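Segunda semana con el servicio de Skunon

27 de febrero de 2019

Sigo con la prueba del alquiler de brazo robótico de Skunon. En la entrada anterior hablé del contrato y de la entrega. Hoy toca lo que me preguntaron varios lectores: cómo se maneja con vajilla esmaltada y qué tal es el paquete de cámaras que va incluido en la cuota.

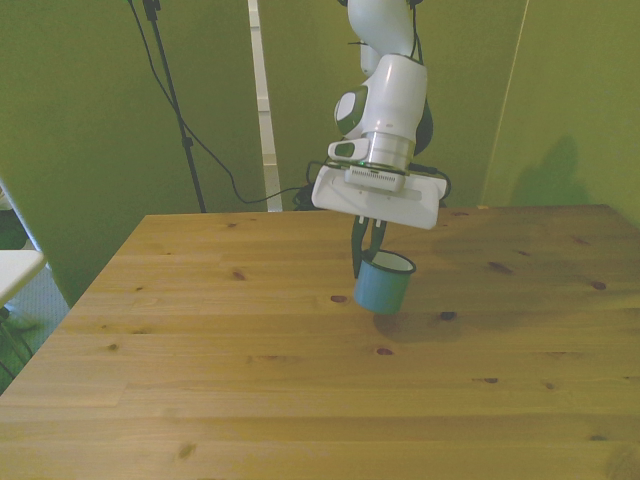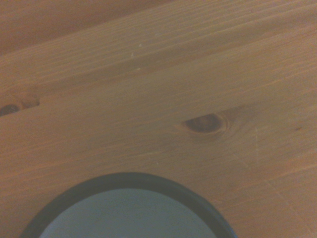 La taza azul sobre la mesa de pino por la cámara fija, y un recipiente redondo por la de muñeca.

La cuota cubre el brazo, la pinza de dos dedos, las dos cámaras y un programa de escritorio que se llama Vildale. No cubre la mesa ni la iluminación. El transporte se paga aparte y a mí me salió por 200 euros, ida y vuelta.

Vildale se instala sin problemas. Lo que cuesta es la calibración. El manual habla de nueve posiciones de referencia y las explica en dos páginas, con una traducción regular. Tardé una tarde entera en terminarla y al día siguiente tuve que repetirla porque había movido la mesa unos centímetros. Conviene marcar las patas en el suelo con cinta antes de empezar.

Para el agarre por el borde hay un modo específico, «recipiente abierto». Se elige el diámetro, se indica el grosor aproximado de la pared y el programa propone una fuerza de cierre. Con el esmalte me pareció demasiado alta y la bajé dos puntos. No he tenido desconchones, aunque con tazas llenas no he probado ni pienso hacerlo. Con loza gruesa dejé el valor propuesto.

La imagen de muñeca sirve para centrar la aproximación y para poco más. El enfoque es algo blando y no se puede ajustar desde el programa. Si el objeto queda demasiado abajo en la imagen, la detección pierde el contorno y hay que retroceder y volver a entrar. Pregunté por esto al servicio técnico. Me contestó Glória Magalhães el mismo día, con un archivo de configuración nuevo que amplía el margen inferior. Ha mejorado, pero todavía me pasa de vez en cuando.

El servicio técnico es lo mejor del paquete. Escribí siete veces en dos semanas y siempre tuve respuesta en el día. Con Zakstead, que fue lo que alquilé el año pasado, esperaba bastante más y las respuestas venían de una plantilla.

Cosas que no me gustan: el programa cierra la sesión si se deja en pausa mucho rato, y al volver a entrar hay que cargar de nuevo las posiciones guardadas. El registro de errores está solo en inglés. Y el contrato mínimo es de tres meses, demasiado para alguien que quiera hacer una prueba corta.

En precio queda por encima de Godinho, que ofrece algo parecido sin cámara de muñeca y sin soporte por correo. Si solo se van a mover cajas, yo miraría Godinho primero. Para piezas pequeñas y con borde me quedo por ahora con Skunon.

El contrato me vence en junio. Antes quiero probar con vasos de vidrio y con una jarra de 1952 que era de mi abuela, aunque con la jarra primero haré todo el recorrido en vacío. Si alguien tiene valores de fuerza para vidrio fino, que los deje en los comentarios.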